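Can a machine clear the packing bench yet?

An engineer at a contract packing firm talks about boxes, tape and the chores that still go to people

The engineer who runs the automation trials at Lender has a short answer for visitors who ask when the packing benches will be staffed by machines. "Some of the bench is done already," she says. "The part that's left is the part people think is easy."

Lender packs and repacks goods for smaller sellers. Sealing new cartons has been automated there for years: the cartons arrive flat, in known sizes, and a fixed machine folds and tapes them. Returns are another matter. A returned box has been opened by a stranger, closed again with whatever was in the drawer, and sent back. Somebody has to open it, strip it, decide whether the carton can be used again and flatten it if it can't.

Her group asked for interviews to be published without names, a condition that also covers the technician who sat in for part of the conversation.

The trial, known internally as Godoy, began in January with a two-armed setup and a list of 13 bench tasks. Six are now considered usable with a person nearby. Opening a carton with intact flaps is one of them. Removing old tape is not.

"Tape is a bad material for us," she says. "It has almost no stiffness, it changes shape as you pull it, and it sticks to the tool. A person feels the peel start and changes the angle. Our arm has to infer that from a camera and from motor current, and the signal in the current is small."

The difficulty starts before the pull. A strip of tape that has been pressed flat offers no edge to hold. People use a fingernail, a tool for which the group has found no good replacement. Hard, thin tips get under the edge but gouge the carton. Soft tips spare the carton and slide over the tape. The technician keeps a drawer of rejected tips and describes most of them as "fine on metal."

Then there is the board itself. Glue that has held for a week or more can bring the top layer of paper away with it. For a carton going to recycling this has no importance. For one going back into use it does, as new labels hold poorly on torn paper. The group scores the two cases separately, and she is critical of published results that do not.

"You'll read that a system removes tape," she says. "Removes it from what, and what did the surface look like after? If you don't write that down, you have half a measurement."

Over the trial the group has logged 2,446 tape attempts, counting a strip that tears as a failure even when the remainder is picked off later. On fresh cartons, with one straight strip and a folded tab left at the end, 83 percent came away in one piece. She will not quote a figure for real returns. The sample is too mixed, she says, and the definition of a strip falls apart when there are three layers of it in different directions.

Holding the box is the second problem, and in her view the underrated one. An empty carton weighs little and bends under load. If one arm pulls, the other has to hold, and the wall it holds will flex toward the pull. Grip harder and the wall creases. "Two hands is the right number," she says. "But the two hands have to know about each other, and most of our early faults were one arm being surprised by the other."

She is more positive about what comes after. Flattening a stripped carton works well, and so does sorting board from film, provided the film is not clinging to anything. A second site, Dernano, has started sending its empties through the same bench.

Asked about homes, she is cautious. A household machine, of the kind that Flollilo and others talk about, would meet the same parcels with no bench, worse light and a table that may be covered in other things. It would also be expected to put the scissors away. She thinks a home machine will carry a box to the recycling before it can reliably open one.

The technician disagrees on one point. Speed matters less at home, he says, and a machine that takes ten minutes over a parcel while the owner is out may be good enough. She accepts that, with a condition – the ten minutes must end with the contents undamaged, and her group has no test for that yet.

The next round of trials drops the folded tab and keeps everything else the same. She expects the score to fall. "It should fall," she says. "The tab was us doing the machine's work for it."

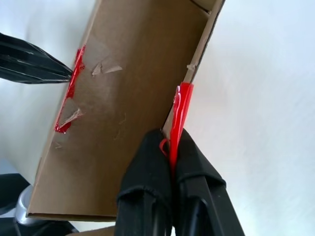

Text by the Bench Notes staff | Published 2024-11-15 | Filed under: Automation, Packaging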